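The Great Toy Kitchen Clean-Up

6 min read

So the play food finally got its bath. I have been putting this off since January, when I picked up a crumb-covered plastic croissant from under the couch and thought, right, this whole lot needs a proper wash. And then I put the croissant back in the tub and shut the lid, as you do.

If you've been reading for a while you'll know we have a LOT of play food. It started with one little cutting set from the op shop in Dinwood, the kind where the vegies come apart in the middle and you stick them back together again, and then both grandmas got involved, and then a neighbour was moving and did I want a box. I did want a box. I always want a box. The box turned out to be two boxes and a garbage bag.

Anyway, on Sun 20 September it bucketed down from breakfast onwards, the netball was called off, and I ran out of excuses. I sat on the lounge room floor and tipped everything out. It took me 12 minutes just to get the fruit away from the doll shoes. I even counted the lot, which I'd been threatening to do for ages: 308 pieces. Three hundred and eight! That includes the teeny peas, which I think should count as one serve, but my kids voted against me.

Sorting before washing

I know some people chuck the whole lot in the sink and sort it out after. I've tried that and I end up with soggy cardboard cereal boxes at the bottom of the water, so now I do it dry first. Four piles on an old beach towel.

Plastic that can be dunked goes in the first pile, and that's most of it. Timber bits go in the second (wiped with a damp cloth, never soaked, I ruined a very sweet little loaf of bread that way once and it swelled up like a real one). Felt and fabric go in a delicates bag for the machine. The last pile is the sad pile: anything cracked, anything chewed, anything with that sticky feel old plastic gets when it's been in a hot car. The sad pile was bigger than I'd hoped. Goodbye, half a pizza.

I also pulled out all the things with stickers on them. Some of ours still have tiny labels and if they go in the water they come off and float about and glue themselves to a banana.

Getting set up at the sink

The kitchen was the obvious place for it. I did think about the laundry trough but the light's terrible in there and I'd have been bent over like a question mark. I like doing it at the kitchen counter with the basins right there, dirty on one side and clean on the other, and the white benchtop in between for whatever's waiting its turn. White's good for this, you can see every speck that comes off.

My recipe is nothing fancy. Warm water, a squirt of ordinary dish soap, an old toothbrush, and a second brush with stiffer bristles for the leafy bits. I use a metal bowl for rinsing and clear plastic cups for the odds and ends, the little things that would otherwise go straight down the plughole. I learned the cup trick after losing a blueberry. It's still down there as far as I know.

The carrot was one of the ones I'd been looking forward to (is that strange? I don't care). It's bright orange with a bushy green top, and it's been in more soups than any other vegetable in this house.

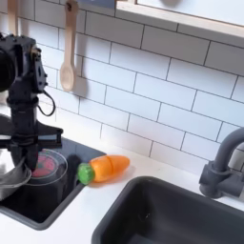 Washing, in the order I do it

1. Smooth things first. Apples, eggs, tomatoes, the milk bottle. They take two seconds each and they make you feel like you're flying, and the water stays nice for longer.

2. Anything that comes apart. Pull it open before it goes in! The seam is where the muck lives. Playdough, mostly, and in one case what I believe was yoghurt. Toothbrush around both faces, dunk, out. If yours join with velcro dots, pick the fluff out with a toothpick while they're dry, it's miles easier.

3. Leafy tops and anything with ridges. Carrots, strawberries, the pineapple, corn. Stiff brush, go with the grooves, and don't be shy with it.

4. Hollow things. These are the devils. If there's a hole in it, water gets in and sits there, and three weeks later you squeeze a lemon and something horrible comes out. I try to wipe these with a cloth and keep them out of the basin altogether. If one does go under I give it a big shake over the sink and leave it hole-side down overnight.

5. Plates, cups and pans. Last, in fresh water, same as you'd do with the real washing up, only smaller and with far more arguing about who gets to do it.

Speaking of which, my two lasted longer than I expected. The youngest did all the eggs and then did them again. The eldest set up a "restaurant" on the dining table with the clean stuff and took my order, so I had a fried egg, a doughnut and a bunch of grapes for $165. Steep, but the service was excellent.

Drying

I laid everything out on towels and turned the ceiling fan on. On a sunny day I'd have used the trampoline, which is honestly the best drying rack ever invented, but no luck there. The rain didn't let up until after tea. Most of it was dry by bedtime and I left the pull-apart ones open until the next day to be safe.

Don't skip this bit or hurry it. I put a load away damp a couple of years ago and the tub smelled like a swimming bag for weeks.

Where it all lives now

I'd been using one gigantic tub, and the trouble with one gigantic tub is that the only way to find the cheese is to upend it. So I've split things up. There are 12 small baskets now, from that homewares place in Brarnside that's always having a closing down sale, and they slide into the cube shelf next to the play kitchen. Fruit, vegies, bread and cakes, meat and eggs, dairy, takeaway, plates, cutlery, pots and pans, tea set, felt food, and one for "shopping", meaning all the empty packets they won't let me throw out.

I drew a picture label for each one. My capsicum looks like a boot. The kids knew what it was though, so it stays.

The spares went into a bag for the toy library at Eskola, clean and checked over, and there were enough doubles to fill it right up. Who needs five identical eggplants? I did keep two, in case of moussaka.

The baskets have been sorted for nine days now and so far only takeaway and dairy have merged. I found the carrot in my handbag on Tuesday. Next rainy weekend I'm doing the dress-ups, and if anyone has a good way of getting glitter out of a cape, please leave it in the comments, I'm getting a bit desperate.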